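Tirnstead Football Club
Riline Ground - Pre-Match Safety Inspection Checklist
First team fixture, Thursday, kick-off 7:45 p.m.

Issued by the Ground Safety Office. Completed by Peiyu Liang, Deputy Safety Officer. Countersigned by Urmas Hunt, Safety Officer.

Each item is marked Satisfactory, Satisfactory with comment, or Action required. Items marked Action required must be closed before the turnstiles open at 6:15 p.m. unless the Safety Officer records otherwise in Section 7.

Section 1. Playing surface and surrounds

1.1 Pitch surface free of holes, debris and standing water: Satisfactory with comment.
Comment: The penalty area at the Luo Road end is soft after the weekend. Divots were replaced in the morning and the area was rolled once. The match officials will be asked to look at it on arrival.

1.2 Goalposts secure, nets fixed, no exposed hooks: Satisfactory.

1.3 Corner flags of the correct height with blunt tops: Satisfactory.

1.4 Run-off area clear on all four sides: Action required.
Comment: Two advertising boards on the east touchline were standing forward of the painted line. Moved back at 2:20 p.m. and checked again at 3:00 p.m. Closed.

1.5 Sprinkler heads fully lowered and covered: Satisfactory with comment.
Comment: The cover nearest the halfway line on the west side is cracked and holds under foot pressure. Replacement on order.

Section 2. Team and officials' areas

2.1 Dressing rooms clean, lit and lockable: Satisfactory.

2.2 Showers and hot water tested: Satisfactory with comment.
Comment: The visitors' side took 4 minutes to reach temperature. The boiler contractor has been told.

2.3 Tunnel floor matting flat and fixed: Satisfactory.

2.4 Technical areas marked, benches anchored: Satisfactory with comment.
Comment: The home bench has been re-bolted following the report made after the last home match. The visitors' bench shows slight movement at the left foot. It may be used, and should be re-bolted before the next fixture.

2.5 Drinking water available to both teams and to the officials: Satisfactory.
Comment: Glass is not permitted beyond the tunnel door. Drinks are to be kept behind the technical area and are not to be thrown onto the pitch during play.

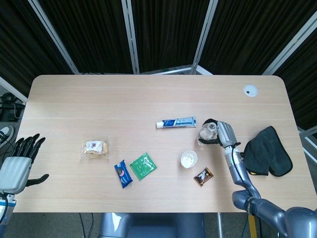 Cornel Munteanu: On 2.5, I would ask that the rule on throwing drinks be read to both benches before kick-off. At the last home match the assistant referee on the west side had to step around two bottles on the touchline in the second half, and the fourth official raised it with us afterward. It was not in the checklist then and I am glad to see it now.

Response of the Safety Officer: Agreed. The rule will be read out at the team sheet exchange. A crate will be placed at the end of each technical area for empties.

Section 3. Spectator areas

3.1 Turnstiles tested and counters set to zero: Satisfactory with comment.
Comment: Turnstile 4 was slow to release on the first test. It was oiled and passed three further tests. A steward is to remain beside it until kick-off.

3.2 Permitted capacity confirmed with the ticket office: Satisfactory.
Comment: The standing terrace is limited to 829 and the main stand to 1,172. Neither figure may be exceeded by the use of guest passes.

3.3 Crush barriers free of rust, movement or sharp edges: Satisfactory.

3.4 Seats in the main stand secure: Action required.
Comment: Seat 47 in Row C has a split hinge. Taped off and withdrawn from sale. The holder has been moved to Row D. Closed.

3.5 Steps and gangways clear, edges visibly marked: Satisfactory with comment.
Comment: The yellow paint is worn on the lower steps of the terrace. Repainting is planned for April.

3.6 Segregation line in place between home and visiting supporters: Satisfactory.

3.7 Accessible viewing platform and ramp: Satisfactory with comment.
Comment: The handrail was wiped down and is firm. Sihan Xu asked whether the platform gate could be fitted with a lower latch, as wheelchair users cannot reach the present one. The request is supported and has been passed to the ground manager with a recommended date.

Section 4. Exits and emergency routes

4.1 All exit gates unlocked and staffed from the opening of the turnstiles: Satisfactory.

4.2 Emergency vehicle route clear from the main road to the pitch: Action required.
Comment: A delivery van was parked across the inner gate at 1:30 p.m. The driver was asked to move and did so. Cones have been set out - they must not be lifted for late deliveries. Closed.

4.3 Emergency lighting tested on battery supply: Satisfactory.

4.4 Public address heard clearly in all areas: Satisfactory with comment.
Comment: Sound is weak in the north corner of the terrace. A steward with a loudhailer will be posted there. The faulty speaker is to be replaced by Zisbridge Sound before the next evening fixture.

Section 5. Medical provision

5.1 First aid room stocked and open: Satisfactory.

5.2 Defibrillators present, charged and in date: Satisfactory.
Comment: One at the tunnel, one at the main stand office.

5.3 Stretcher and neck collars at pitchside: Satisfactory.

5.4 Doctor and ambulance crew confirmed: Satisfactory with comment.
Comment: The crew is due at 6:00 p.m. The turnstiles will stay closed until its arrival has been reported to the control room.

Section 6. Items brought into the ground

6.1 List of prohibited items displayed at every entrance: Satisfactory.

6.2 Bag search tables in position and lit: Satisfactory.

6.3 Drinks containers: Satisfactory with comment.
Comment: Spectators may bring in one plastic bottle of water each. Cans, glass and metal flasks are to be refused. Stewards at the visiting end should apply the same rule in the same way, following complaints last season.

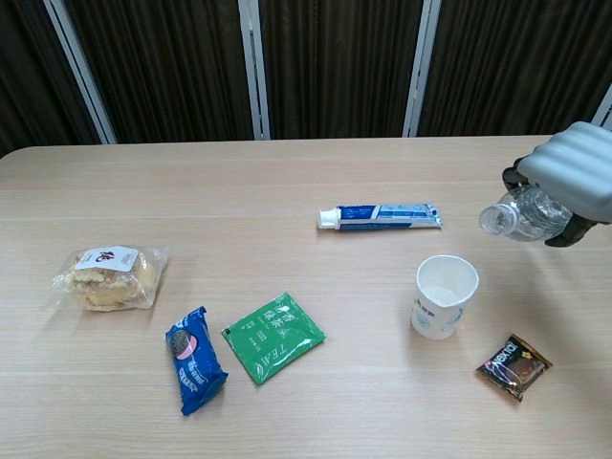
Item 6.3: clear plastic water bottle.

6.4 Smoke devices and flares: Satisfactory.
Comment: Sand buckets are in place at the front of the terrace. Stewards are reminded not to pick up a lit device by hand.

Section 7. Open items carried forward

Sprinkler cover, west side (1.5). Ground staff.
Visitors' bench, left foot (2.4). Ground staff.
Platform gate latch (3.7). Ground manager.
Terrace step edges (3.5). Ground staff, April.
North corner speaker (4.4). Zisbridge Sound.

Steward briefing at 5:30 p.m. in the main stand office, led by Ruwan Wijesinghe. Signed copies of this checklist are held in the control room and at the tunnel.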